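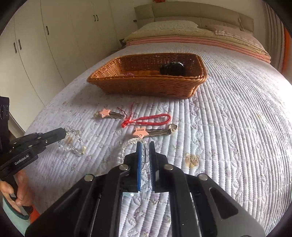 Two clear crystal bead bracelets on a bed.

Crystal Jewelry: Your Questions
Last updated 07/03/2019

Is Clinine a real crystal?
Clinine is a trade name, and a trade name tells you very little. Ours is cut glass. We list it as glass on every product page. If another shop sells you "crystal" and won't say whether it's quartz or glass, assume glass.

Will a bracelet help me sleep?
We don't think so. We have read plenty of claims and haven't seen a decent test behind any of them. Wear one if you like how it looks.

How can I tell quartz from glass?
Not as easily as the internet says. Quartz often feels cooler to the touch, but so does a thick glass bead in a cold room. Bubbles under a loupe point to glass — a lack of bubbles proves nothing. For an expensive piece, pay for a lab test.

Do I need to "recharge" my beads?
No. Wipe them with a soft damp cloth. Moonlight is free, so suit yourself, but salt water is bad for elastic and metal clasps.

How long does the elastic last?
It depends on how often you wear it. We restring any Flernora bracelet free for 13 months after purchase. After that it costs $6, plus postage.

What size should I order?
Measure your wrist and add a little. Our standard length is 175 mm. The Stoner range runs small, so go up a size.

Can I return something?
Yes, if it's unworn. Items from the Benítez workshop are made to order and can't be returned unless they arrive damaged. Orders placed in August may take longer, as the workshop closes for part of the month.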